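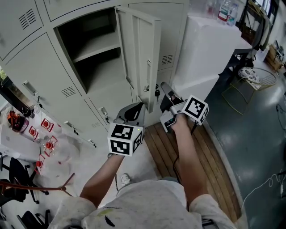

I wanted lockers for the back hall of the bakery for the same reason everybody wants lockers, which was that I had tripped over the same backpack for the last time. Coats lived on coats. Shoes lived in the path of anyone carrying a tray. So in June I bought a bank of metal Comari lockers, and I've now had long enough with them to have opinions that aren't just relief. The color is a pale gray leaning toward beige, the shade of every filing cabinet that ever held a grudge, and each compartment comes the way the open one does, with one shelf across it and nothing else. No hook, no rod, no little mirror. You hang the key off the door by its black head and contemplate the void.

Some background, so you can decide whether my problems are your problems. Tatlı is a small Turkish bakery, and the back hall is a corridor with ambitions. It leads from the delivery door to the kitchen, and everybody who works for us changes into their clogs there at an hour when no one is at their best. Before the lockers we had a bench with baskets under it. The baskets were my idea and I'd rather not discuss them.

Price. I paid $1330 for the set, delivered, through a reseller called Cesteck. The first quote I got, from Posine, was $2876 for something in the same size with digital keypads and a brochure that used the word "wellness." I'm sure the keypads are lovely. I also know that I would have been called at home, forever, by people who forgot their code, and that the batteries would all have died in the week before a holiday. Keys it was.

Delivery and setup

They arrive assembled, strapped to a pallet and wrapped in enough film to mummify a horse. This is good news if you hate hex keys and bad news if you have a corner to get around. We have a corner to get around. The delivery driver looked at it, looked at the pallet, and explained that his job finished at the curb. He was very nice about it.

Getting them in took most of an afternoon, two borrowed dollies and my business partner, Loubna Badawi, who moved house a lot as a kid and has firm views on who should be walking backward. (Me.) Measure the turn as well as the doorway. I measured the doorway beautifully.

The feet are adjustable, sort of. There's a threaded foot at each corner, and the travel on it is mean. Our floor slopes toward a drain, as kitchen floors do, and I ran out of thread before I ran out of slope. A couple of plastic shims fixed it. If you skip the leveling, the doors will tell you: they catch at the top corner and give off a sort of goose noise. Level the thing, and they swing fine and the seams between the doors line up well enough that a fussy person could stand in front of it and be calm.

You're also supposed to fix it to the wall. Do it. The hardware for that is not in the box, and the instructions show a drawing of a screw with no dimensions, as if describing the concept. I used what the guy at the hardware store handed me and it hasn't budged.

The metal

The steel is thinner than I'd like and thicker than I feared. The doors have a recessed panel pressed into the inner face, and I assume that's what keeps them from wobbling like a cookie sheet, as they're stiffer than you'd guess from knocking on them. The tops and sides have more give. Lean on a side and it will pop, and then it will pop back when you've stopped feeling guilty.

The finish has held up better than I expected from something that gets hit by tray corners. We've got one real chip, low down, courtesy of a sack truck, and I dabbed it with nail polish that nearly matches. Flour wipes off. Syrup wipes off if you catch it. Fingerprints don't show much, and that's the best thing I can say about this color, which otherwise has the warmth of a tax office. Loubna wanted to paint them. I said we'd see how the gray settled in. It has settled in as gray.

The handles are small and set back into the doors, and in a narrow hall that turns out to be worth real money. Nothing sticks out to grab an apron string or a hip. The trade is that they're small. With cold fingers, or with gloves, you end up picking at them like a scratch-off ticket. The bottom row is worse, since you're doing it in a squat.

Vents

There are slanted slots in the doors for ventilation, and I'd like to report that they solved the clog problem. They have improved the clog problem. Air does move through there, and damp socks left overnight are merely damp in the morning and haven't founded a civilization. But shut a pair of kitchen shoes in a steel box in August and you will learn the limits of slots. We put cedar blocks in. The slots also let flour in, a light snowfall of it, so plan on running a cloth over the shelves now and then. Whoever designs lockers is imagining a gym, and I suppose gyms have less flour.

The shelf

I've come around on the shelf. At first I thought it was stingy to put in just the one, and I still think a single hook would have killed no one. What you get is an upper space and a lower space. In ours that means phone, wallet, lunch and hat go up top, and shoes and bag go below. A long winter coat does not go anywhere. It gets folded, or it gets wadded, depending on upbringing. We put a row of ordinary coat hooks on the opposite wall for anything past hip length, which means the coats are back on the wall where they started, only now they look organized.

If you want hooks inside, the magnetic kind sold for refrigerators will stick to the walls of the compartment. Get the strong ones. The cheap ones hold an apron for as long as you're watching.

Keys and locks

Two keys per lock, and the heads are chunky black plastic that's easy to find in a pocket. The numbers are stamped on the metal in a size suitable for ants. I wrote them on the plastic with a silver marker on the first day and consider this the smartest thing I've done all year, in a year when the bar was not high.

The locks are simple cam locks, stiff at first and fine after a puff of graphite. Don't use oil, it turns the flour into paste in there. Ask me how my first weekend went. Would they stop a thief? They'd stop a thief who was also very tired. For keeping a phone out of sight, and for keeping one person's sandwich from becoming another person's sandwich, they are perfectly adequate.

My gripe is replacements. A new key is $14 from Cesteck, which is high for a thing that weighs less than an almond, and you have to email a photo of the lock number to get one. A whole replacement lock with its pair of keys is $27. You can do the math there as well as I can. I now order the locks, swap them in with a screwdriver and a bit of bad language, and keep the old single key in a jar for reasons I can't defend.

Customer service, while I'm on it: prompt, cheerful and sort of beside the point. I wrote to ask whether the shelf could be moved up or down. They answered within the day to thank me for choosing Comari. I wrote again. The shelf, they said, is "optimally placed." I have since tried to move it, and I can confirm that it is placed.

Noise

No website mentions this, so I will. A row of steel doors in a tiled hall at four in the morning sounds like somebody falling down the stairs with a drum kit. There are no bumpers on the doors. Stick-on felt dots, the kind for chair legs, bring it down to a civilized clunk. Put one at the top and one at the bottom of each door edge. They do fall off eventually and they'll end up on somebody's sock, but a sheet of them costs next to nothing.

Also worth knowing: an open door sticks out into the hall at shin height or forehead height, depending on your luck in the locker draw. They don't spring shut. They stay exactly where they were left. We've had words about this as a team.

Would I buy them again

Yes, with a sigh. The hall is clear, the bench is gone, I haven't met that backpack with my foot since the day they went in, and people have mostly stopped storing their shoes in the dry goods. If you need something handsome for a mudroom at home, keep looking, or be prepared to paint. If you need somewhere for grown adults to put their stuff in a work space that gets dirty, and you don't mind adding your own hooks, felt, shims, screws and patience, these do the job for less than half of what the fancy ones cost.

Four stars. I'd taken off another half for the wall hardware, but they've since sent me a bag of screws, unprompted, in the wrong size, and I found that sort of touching.

Update 1/2/21: One of the lower doors had started the goose noise again. I thought it was a hinge. A shim had worked its way out and got swept up with the flour. New shim in, goose gone, stars unchanged. I did lose my own key over the holidays, so that's another $27.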